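Britta Dreßler
Feb 23, 2018

Doing the jumpers today. All of them. I'll post as I go because a few people asked how I fold and store knits, and it's easier than answering one at a time.

Background for anyone new: I keep winter knits on two shelves in the hall cupboard and everything else in the dresser. The shelves are shallow and the jumpers slide off whenever someone opens the door too fast.

First job is always making the bed. I fold on the bed, so the bedspread has to be pulled up and more or less flat. A wrinkle or two doesn't matter. A zipper or a hair clip under the knit does.

I don't fold on the ironing board. Too narrow. The sleeves hang off and pull at the shoulders while you're busy with the rest.

Check each one before folding. Underarms, cuffs, and the front where a seat belt rubs. Anything with a mark goes in the wash basket and doesn't get folded at all. Moths like a dirty jumper a lot more than a clean one.

Pilling: I use a plain fabric comb, short strokes, one direction. The electric shaver I bought from Skullberg cut a small hole in a grey cardigan in October and I haven't picked it up again.

Someone asked about hanging. I don't hang knits. The heavy ones grow about a size in the body and you get those little bumps at the shoulders. Thin cardigans I'll hang for a week at most.

The fold I use, start to finish:

Lay it face down. Smooth it with the flat of your hand from the neck to the hem. Don't tug the hem to square it up.

Fold one side in to about the middle of the back, then lay the sleeve straight down along that edge. Same on the other side. The sleeves should sit beside each other -- if they overlap, you get a hump and the pile leans.

Then bring the hem up to the neck, or in thirds if the shelf is shallow like mine. Turn it over and the neckline is on top, so you can tell what it is without pulling the pile apart.

My aunt Ilse Kohlhase taught me this when I was six, on tea towels first and then on my uncle's work pullovers. She'd undo it if the sleeves crossed. I still hear about it when she visits.

Piles: 5 jumpers high and no more. Past that the bottom ones crease and you stop wearing them. Heaviest at the bottom, anything fuzzy at the top so it doesn't get squashed.

Fuzzy ones also go inside a cotton pillowcase if they're near anything dark. Light fluff on navy wool takes forever to pick off.

No plastic bags. I tried the vacuum kind from Jumier two winters ago. They saved a lot of room, but the thick ribbing came out flat and took most of a week to come back.

Cedar blocks, yes. Sand them lightly when the smell goes. Don't rest them straight on a pale knit, the oil can leave a mark. Mine sit in the corner of the shelf on a saucer.

Stopped for lunch. One shelf done, and the grey cardigan with the hole is in the mending pile, where it has been since the hole.

Cream and white knits get a bit more care from me. I wash my hands first and take my rings off. Hand cream is the worst thing for them, it goes in at the neckline and turns yellow over the summer.

I keep those away from the window end of the cupboard too. The light gets in there in the afternoon and an old white pullover went uneven down one sleeve.
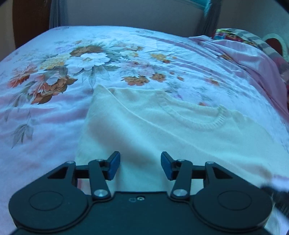
Do you fold a crew neck differently from a V-neck?

The folds are the same for both, but with a crew neck I leave the ribbing sitting flat and round at the top and never crease through it. With a V-neck the point can end up under the last fold, so I start that one slightly lower.

Another one from the replies, about washing before storage. Everything that's been worn gets washed, even once. Cool water, wool wash, rolled in a towel, dried flat. It has to be completely dry before it goes on the shelf. I give it an extra day -- the ribbing holds damp longer than the body does.

Second shelf done. I put a strip of the rubbery drawer liner along the front edge so the piles stop sliding. It's the Uçar one, cut down with kitchen scissors. Bit crooked on the left.

Scarves are next but I'm leaving those for tomorrow. They get rolled, and I need to find the shoebox.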